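Broltel box set: is the second disc meant to run slow?

posted by rellfan141

Bought the Broltel live box set in June and have only now got as far as disc 2, the Grusotbridge show. Everything on it sounds a shade flat to me. I tried playing guitar along with "Yeon" and had to tune down to match. Discs 1 and 3 are fine on the same player. Is it a fault with my copy, or is it the same for everyone?

tapeshelf

Same for everyone. The Grusotbridge tape was transferred at the wrong speed and it was never put right before pressing. The old Rellness bootleg of the same night is at proper pitch, but there is a lot of hiss and it fades out during the encore. If you rip the disc you can correct it in any audio editor. Raise speed and pitch together, a little at a time, until the keyboard is in tune with yours. Use track 5, it has a long held chord near the start.

mono_or_nothing

mine sounds ok?? maybe its your player

low_end_theo

It isn't the player if the other discs are fine.
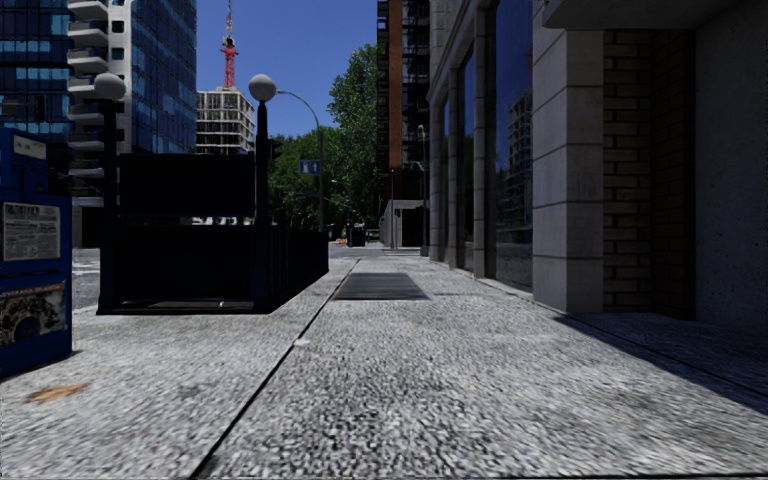 I wrote to the label about a replacement and got an answer 14 weeks later saying there are no plans for one. They did offer a refund if I sent the whole set back, which I didn't want to do as the booklet is good and disc 3 is the best they ever played.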